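Re-zeroing the gripper on the drawer cell after a finger change

Updated January 2022

Use this procedure after replacing the fingers, the wrist coupling or the camera bracket on the Millach drawer cell. It doesn't cover a change of arm or a move of the table to another room. For those, start from the base calibration page and come back to this one when the arm is passing its joint check.

The cell runs one task: reach the bar handle on the drawer box, close, pull, release, push shut. The handle leaves little room behind the bar, so a finger set that sits 2 mm off will usually still close but will drag on a handle post during the pull. Most of the faults logged as "slip" in May were of this kind.

What you need

Hex key set
Torque driver, set to the value on the bracket label
Steel rule and a thin feeler strip
The Gudier pendant, charged
Access to the cell's Zestex controller page
Cable ties, small

Before you start

Put the arm in hold and lower the speed limit to 10 percent. Leave it there until the last section. Check that the emergency stop trips from where you will be standing. Reset it and confirm that the arm doesn't move on reset.

Check the cables between the arm and the back of the table. They need enough slack for the wrist to turn through its full range and must not catch on the table edge on the way back. Turn the wrist by pendant to both ends and watch the loops. If a loop pulls straight at either end, feed more cable through from the arm side. Do not tie the gripper cable and the camera cable together past the wrist.

Tighten the wrist screws in a cross pattern, in two passes. Then close the fingers on the feeler strip. It should be held along the full width of the pads. If it is held at one corner only, loosen that finger, reseat it and repeat.

Setting the approach point

1. Load the program named drawer_zero. The arm moves to a high point over the table and waits.

2. Check that the drawer is fully closed. A drawer that is open even slightly shifts the handle and the whole result with it.

3. Step the arm down with the pendant until the fingertips are level with the bar. Use tool coordinates for this. In base coordinates the slanted wrist makes the tips drift sideways as they drop.

4. Stop short of the handle. Open the fingers and compare the gap above the bar with the gap below it. Correct in tool Y until the two match.

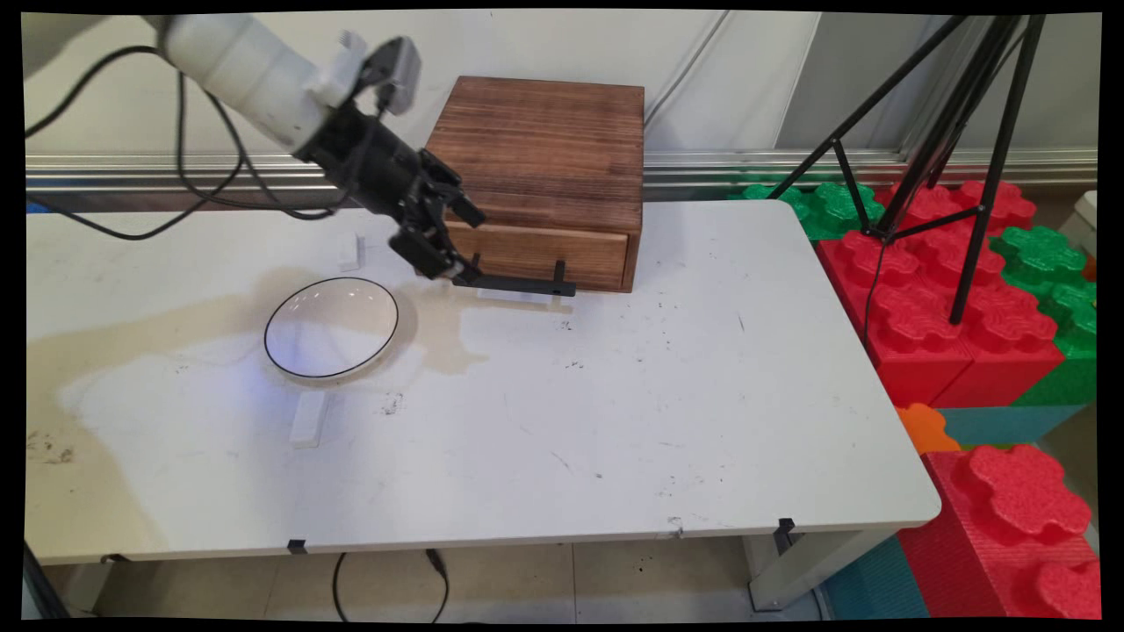 5. Move sideways along the bar until the fingers are centered between the two posts. Working from one end of the handle toward the middle makes the post clearance easier to judge.

6. Advance until the bar is between the pads, then close at the lowest force setting. Watch the box. If it shifts as the fingers close, the gap is uneven. Open, back out and repeat step 4.

7. Save the point as approach_1. The controller asks whether to overwrite. Answer yes, but write the old values in the cell log first.

Camera offset

The wrist camera keeps its old offset after a finger change, and this is normally correct. If the bracket was loosened, run cam_check from the same menu. The program reports an error in pixels. Under 12 is a pass. Above that, loosen the bracket, square it against the wrist by eye, tighten and run it again. If it fails three times, do the full hand-eye routine from the Bermúdez manual, page 118.

Wipe the lens before the first run. A smear shows up as an error that changes from run to run, and no adjustment of the bracket will remove it.

Test run

Run the pull and push cycle at the reduced speed and listen for scraping at the posts. Then raise the limit in steps, with at least one full cycle at each step. At full speed, check the finger screws once more and look at the cable loops again.

Common faults

Fingers close but the drawer stays shut: force set too low, or step 6 was saved before the bar was fully between the pads.

Drawer opens crooked: the grip is off center. Redo step 5.

Arm stops with a collision warning on approach: the box has moved. Return it to its marked position and rerun drawer_zero. Do not raise the collision limit.

Enter the new values, the finger set number and the cam_check result in the cell log.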